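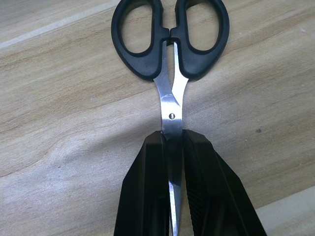 1/ Every pegboard guide I've read promises you'll never hunt for scissors again. I've had mine up since September and I have doubts.

2/ The pitch, from the Wumier catalog: a place for every tool, and your bench stays clear. Fine. My plain black-handled pair still spends its life on the tabletop. It has a peg. It doesn't go on the peg.

3/ Same leaflet says you'll save 200 hours over the life of the board. Says who? Measured how? I've never spent 200 hours looking for a screwdriver and I am not a tidy person.

4/ What does work, I'll admit: the cup for screwdrivers. You drop them in, you pull them out. No lining up a handle with a hook. If I were starting over I'd buy another cup and skip half the hooks.

5/ Tape on pegs is good too. Rolls don't wander off, and you can see which color you're reaching for. 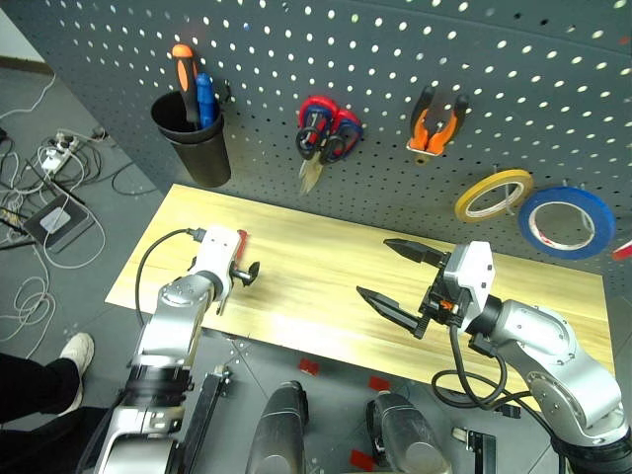
6/ Scissors, though. Stack two pairs together and you have to lift the front one to get to the back one, so guess which one I use. The pliers on their bracket are okay, as long as you put them back with your eyes open. I've missed 4 times this week.

7/ Also the hooks. Brasdale sells a bag of 47 and I'd love to meet the person who needed all of them. I have a jar of leftovers now, so the storage system came with its own storage problem.

8/ Someone is going to tell me to paint outlines behind everything. I tried that in my last place. Then I bought different pliers.

9/ Keeping the board. Not buying the Kesilham extension panel — ask me again in 2 months.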